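Countertop supports for a square marble island top – adhesive or mechanical?

Posted in Kitchens > Counters and Surfaces

Clolham
I am replacing the top on a small square island. The slab is gray marble with pale veining, 60 cm overhang to overhang on the short run of the base, and it will sit on a dark cabinet with no center divider. The fabricator wants to bed it in silicone only. A neighbor says it needs screws. The cabinet is level to within 1 mm at three corners and low at the fourth. Which method is correct, and does the low corner matter? I also need to know what to seal it with. We cook a lot and there will be eggs, oil and lemon on it every day.

Plelisetti
Silicone only. Do not screw into marble.

Fikton
Silicone is correct, but the low corner has to be fixed first. Marble is weak in bending and will not follow the base. If one corner is unsupported, the load goes across the slab diagonally, and any vein running that way is where it will crack.

Order of work:
Shim the low corner with hard plastic shims. Wood compresses over time.
Check both diagonals with a straightedge.
Add a cross rail under the middle of the slab, flush with the cabinet sides.
Put down dabs of neutral-cure silicone. Acetic-cure (the kind that smells like vinegar) can etch the stone.
Lower the slab and leave it alone until Saturday if you set it on a weekday.
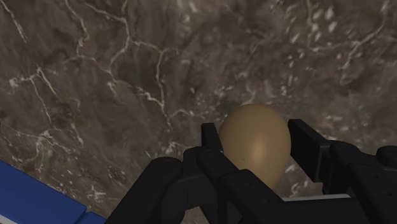
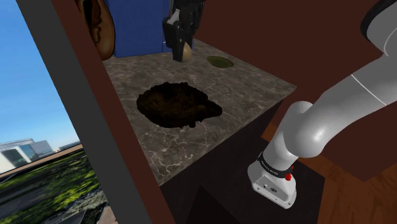

Marble with an egg close up, and the square gray top with its pale veins.

On sealing: use a penetrating sealer. It slows down oil stains and gives you time to wipe up. It does nothing against acid. Lemon juice will leave a dull mark on polished marble whether it is sealed or not, and the only repair is to repolish. Egg is easy if wiped up fresh – use a soft cloth and plain dish soap. A honed finish hides etching better, so ask for that if the slab has not been finished yet.

Test the sealer with a few drops of water. If the stone darkens under them within 6 minutes, apply another coat.

Clolham
Shims are in and the rail is cut. The slab was already polished, so I will live with the marks. The fabricator agreed to neutral-cure.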